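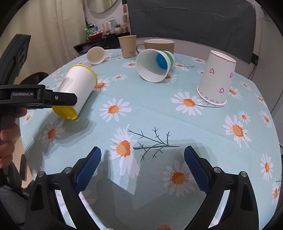 Dec 18, 2022. Second session with the hand-held grippers we have on trial through Tranley. Went straight to cups, as that's what Gisine will want to hear about. Mix of paper ones and the beige mug, some standing, some on their sides, the pink hearts one upside down so the wide rim is on the cloth. The blue grip pads have a diamond-pattern texture which I'd like to know more about: what it is made of, whether it can be bought separately, how long a set lasts. None of that is on the sheet Tranley sent.

Notes so far:

- Opening is generous. Mug body fits between the jaws with room to spare. Going for the handle is fiddly and I'd call it a separate task.
- Paper cups dent if you squeeze at the rim. Better lower down, nearer the base. Wrote this on the board.
- Cups lying down are harder than I expected. They roll away from whichever jaw touches first. Closing slowly helps, coming in from above helps more.
- Two-handed: one gripper to steady, the other to lift. Fine once you stop crossing wrists. Selina Pichler got the hang of it quicker than I did and had 9 clean uprights before I had 3.
- Weight is all right for short spells. My thumb was sore by the end, hers wasn't. Hand size?

Cloth slides on the table when you push sideways. Clips next time, or tape.

Price: Turkier's offer is lower per pair but spare pads are extra and they want an order of 200 pads minimum, absurd for us. Tranley quoted pads in with the first year. Need that in writing, I only have it from the phone call. Urbańczyk says the last kit he bought on those terms came with a delivery charge nearly as much as the parts, so ask about carriage as well.

Trial pair goes back in April unless we buy. Selina thinks we should keep them. I'd like another 2 sessions first, one with heavier things (full bottles, the big jar) and one with cutlery, which I suspect will go badly with pads this thick.

To do: email Tranley re pads + carriage. Find clips. Charge everything tonight.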